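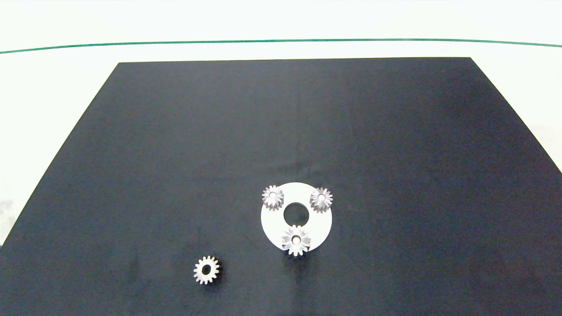
Hallway and Small Room Questions

I get a lot of emails about hallways and box rooms, so I've put my usual replies in one place. I've been doing up other people's houses for years now and my own is still half finished, so take it all in that spirit!

Can I paint a narrow hallway a dark colour?

Yes, and I wish more people would. A narrow hall painted white is still a narrow hall, just one with scuffs. Mine is a deep bottle green up to the dado and I love it. Do try a big sample first though (a whole sheet of lining paper, not a little square) and look at it in the evening with the lights on.

How wide should a console table be?

Measure the hall, then open every door that swings into it and measure again. I like to keep 90 cm clear to walk through. If that leaves you with next to nothing, go for a floating shelf and a mirror over it.

What length of runner do I need?

Leave a bit of floor showing at each end – a hand's width is plenty. My own runner is 200 cm and I really should have gone longer, but it was in the sale. Put a proper underlay beneath it, please. I've skidded on enough of them.

Wallpaper or paint in a box room?

Wallpaper, if you can stretch to it. You only need a few rolls, so it's the place to use the pricey one you've been eyeing up. Buy them all together and check the batch numbers match before you open any.

Do you still recommend the Ekotmont wall hooks?

I do. They're the ones in my porch, and they hold wet coats, school bags and a very heavy dog lead. The brass finish has dulled a bit but I prefer it like that.

Where did you get the striped blind in the box room?

Ginette Leblanc made it for me from a Zusier remnant. She's booked up until the end of January, so get in touch with her early if you want something similar.

What would you do with the space under the stairs?

Depends what you're short of! Shoes live under ours, in 2 deep drawers. I've also put a desk in one for a client, and it was lovely, but you do need a socket in there and a decent lamp.

Do you do home visits?

Only locally, and mostly on Saturdays. A visit is £46 and you get a page of notes afterwards, with paint names and a rough plan of what goes where.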